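Urnura Hand Gripper – Build and Set-up Guide
Section 4: Fitting the pads and making your first grip
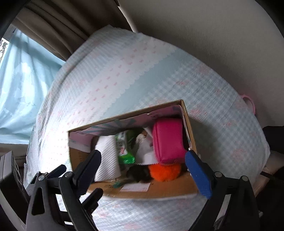
Before you start
You should have both jaws assembled and the trigger cable routed (Section 3). If you have one jaw and a handful of parts that look important, go back to Section 3.

The jaws pivot on round metal pins. The pads are the parts that touch things, and they can be any color you have. Mine are one black and one bright blue, and the blue one makes it much easier to say which side you mean when asking for help.

Fitting the pads
1. Wipe both fingertips and let them dry.
2. Press each pad on from the tip down. It should click. If it crunches, print another.
3. Squeeze the trigger slowly. The pads should meet flat along their whole length.
4. If they cross like a bad pair of scissors, loosen the pivot pins a quarter turn, line up the tips and tighten again.

Note: Uldis Jõgi's version of the plates, in the Nemach folder, is stiffer but takes longer to print. I have used both and dropped things with both.

First grip
5. Find an open cardboard box and put a few household things in it. Paper towels, a packet of wet wipes, a zippered pouch and a pom-pom make a fair mix of hard, crinkly and annoying.
6. Set the box on a bed. Things dropped on a bed mostly survive.
7. Open the jaws wide and bring them up to the box, then close until a pad rests against the cardboard. Stop when the side starts to bow.
8. Now try the things inside, softest first.

Caution: Do not lift a loaded box by one side. The limit for this build is 300 grams, and cardboard tears without consulting you.

Caution: Keep fingers away from the pivots. The plates close like a stapler and feel the same way about skin.

Checking for wear
Look over the pads after 195 grips. Joon-young Do got 452 out of his first set – he also sands his, which I have never had the patience to do. Replace any pad that has gone shiny.

If the trigger sticks, see Section 6. If it comes off in your hand, see Section 3 again.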